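I finally did it — I got my first tattoo, and I'm already plotting the second!

I'd been saving flash sheets on my phone for years, mostly gum leaves and lizards, and in June I walked past Jardine, a tiny studio up a flight of stairs behind the bakery. The door was open and the whole place smelled of green soap. I booked on the spot, 137 dollars for the deposit, and then panicked for 8 days straight. 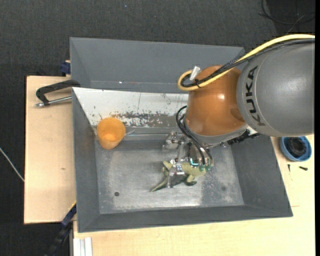

Green reptile, meet gripper.

So, the tattoo. It's a little gecko on my forearm, all fine dots and no outline, and it took 2 hours. The inside of the elbow stung like mad (everything else was closer to a cat scratch) and I talked the whole way through, poor artist. I couldn't stop looking at it on the tram home!

Mum was meant to be horrified. She asked for the studio's number instead, and now wants a sprig of wattle on her ankle.

Next up is a colour piece, probably on my calf. Kesus has a waiting list but their greens are gorgeous, so I've put my name down and started a jar for the coins.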